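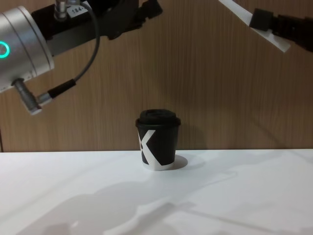 **Prarkeck Two-Arm Bench Cell: good practice sheet and ordering notes**

Revised September 2023. Replaces the March issue.

The Prarkeck cell is supplied as a pair of arms, two grippers and a written set of handling rules. The rules apply to light, easily crushed items such as paper cups, lids and small cartons. They don't replace the risk assessment for your own site, which must be finished before the arms are powered.

**1. Start position**

Both grippers are to be open and empty before a cycle begins. Each gripper is held clear of the item, and the lowest point of either tool must be at least 165 mm above the bench. If one arm is not needed for a task, it is parked on its own side and stays there until the cycle has ended.

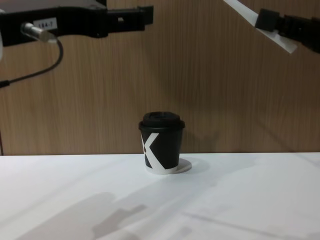
Layug asked whether the parked arm may be switched off to save time at changeover. In their view a dead arm is safer than a live one. The rule allows this if the brakes have been tested that shift and the cell controller still reports the arm's position. Without a reported position the shared zone can't be checked, and the other arm must not enter it.

**2. Approach and grip**

- Approach from the side, level with the part of the item to be held.
- Slow to 100 mm/s or less inside the shared zone.
- Close in 2 stages: light contact, then holding force.
- Don't grip a lid unless the lid is the item being moved.

Holding force is set per item and recorded on the cell card.
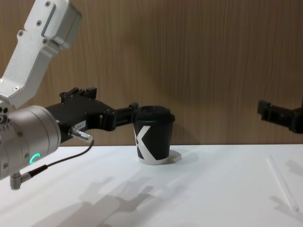

Grip height is the setting most often left at its default, and the default suits cartons better than cups. A tapered paper cup is stiffest near the rim, where the lid supports the wall. The fingers should therefore meet it on the upper body, just under the lid, as they are lined up with the black cup here. Lower down the wall gives way sooner, and the force limit has to be reduced to match. Loose items such as the straw on the right of the bench are allowed only if they are listed on the cell card and lie outside the path of both arms.

**3. Cables and labels**

Cables at the wrist must have enough slack for the full turn of the joint and must not hang below the fingers at any point in the cycle. Check connectors by hand with the power isolated. Every gripper carries a numbered label, and the same number goes on the cell card. A gripper with no readable label is taken out of use. 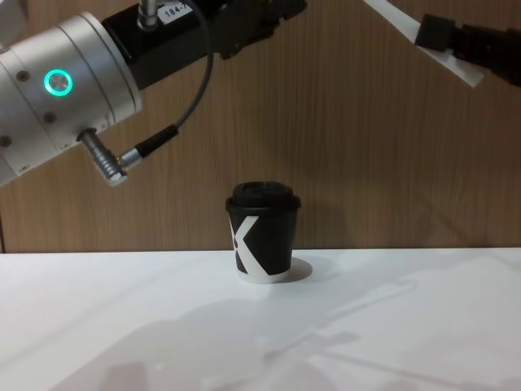

Labels are replaced by the supplier only. Send the old number with the request, and keep the gripper isolated until the new label is fitted and the card has been amended.

**4. Inspection**

Fingers, fixings and cable sleeves are inspected every 6 weeks, or after any contact between the two arms. Record the result even if no fault is found.

**Ordering**

| Item | Supplied by |
|---|---|
| Two-arm cell with controller | Prarkeck |
| Finger sets, narrow and wide | Wadness |
| Cell cards, pack of 100 | Tresach |

Cell cards are printed in English only. Finger sets are sold in pairs and must not be mixed between grippers.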